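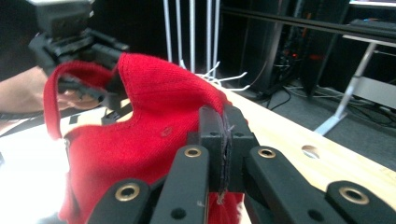
The vote was set for two o'clock, and by half past one there wasn't a seat left in the hall at Koster. Delegates were perched on radiators! Rajkumari Tyagi squeezed in beside the tea urn with her folder under her arm and her heart going like a drum.

She was there for Wistum, the smallest association in the whole island league, with 403 registered players and one decent pitch. For 60 years Wistum had played its home matches on other people's grass, and today, if the motion passed, it would play them on its own.

"Plenus will vote against," whispered the man from Anow, leaning over so far that he nearly had her tea in his lap. "They've been at it all morning in the corridor."

"Let them," said Rajkumari. She felt marvellous. She had taken the early ferry, eaten a bacon roll on deck in a howling wind, and practised her speech to the gulls, who had been a lovely audience.

The president tapped the microphone and asked for order. Plenus went first – a long, silky speech about travel costs, safety and the need for further study. They had needed further study in October as well. Then he called for Wistum, and she was up before he'd finished the word.

She had two pages. She left them in the folder.

"Our under-twelves," she said, "get up in the dark to play a home match. They cross the water to be the home team! They stand in somebody else's dressing room, under somebody else's badge, and they sing our song anyway, and you should hear it. It's terrible. I'd like you all to come and hear it at our place."

Somebody laughed at the back, and then a good many people did, and the Anow man began thumping the table with his flat hand.

The ballot boxes went round. Rajkumari couldn't sit still, so she poured tea for the whole back row, including the deputy from Plenus, who took sugar and wouldn't look at her.

"For the motion," the president read out, and stopped to find his glasses. "For the motion, 95."

She didn't hear the other number. She was already out on the steps with her phone, shouting over the wind to a clubhouse full of children, and they were shouting back.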